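Small Parts, Big Love: The O-Ring and Gasket Gallery

by Mekdes Adugna
March 3, 2023

Welcome to the rubber page! If you've been following the Irkatberg repair room for a while, you already know we love the little stuff here. Springs got their own page last year, knobs are coming in May, and now it's the turn of the humble ring. The whole drawer cabinet has been sorted, and our list stands at 1,466 seals, washers, gaskets and belts. I did most of the sorting on my own kitchen table with the radio on and I had a wonderful time.

I fell for O-rings the day I fixed my aunt's coffee pot. She had been ready to give up on it (it dribbled down the side every morning, all over her good tablecloth), and the cure was one small black loop that cost less than a stamp. I've been saving them ever since. People bring me jars of them now, and I say yes to every jar.

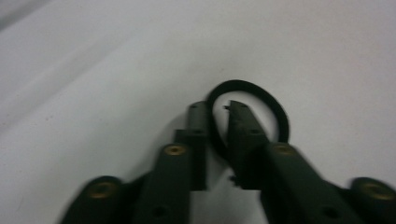
Thin rings are my favorites, even though they're the hardest to sort. Two of them can look exactly alike until you lay them on a plain white surface and get your eye down close. Then you start to see it: one is a hair thicker, one has gone a little flat on the inside. I measure the inside width first, then the thickness of the rubber, and write both on the bag before I do anything else. Please don't measure a ring while it's stretched over something! I did a whole evening's worth that way once and had to start over.

A few notes on the drawers, for anyone who comes in to browse:

The Anik drawers
Thin black rings, 617 of them, sorted by inside width with the smallest at the top left. Faucet people, start here. The labels are in my handwriting, so if you can't tell a 1 from a 7, ask me.

The Wako drawers
Flat washers and hose gaskets, 569 in all. These came to us in cookie tins from a plumbing shop that was closing its doors, and the tins were so pretty that we kept them too. They're on the shelf above the sink, full of hose clamps.

The Camum box
The odd ones! There are 300 pieces in here minus whatever went home with people this week: square-cut rings, belts from tape decks, a few lid seals as wide as a dinner plate. If you have an old cassette player that turns on and won't turn, dig through this box before you buy anything.

One more thing, about storing them. Keep rubber out of the sun and away from heaters, lay it flat, and don't hang it on a nail, however handy that looks. A ring that hangs for a couple of years takes on the shape of the nail. Mine are in paper envelopes inside the drawers, and the older ones have held up beautifully. Before you fit a ring, bend it gently and look along the outside of the curve for tiny cracks. Cracked ones go in the tub by the door.

If you have a ring you can't match, bring the part it came off as well as the ring itself. The groove usually tells me more than the old rubber does. Friday evenings are best, and the kettle will be on.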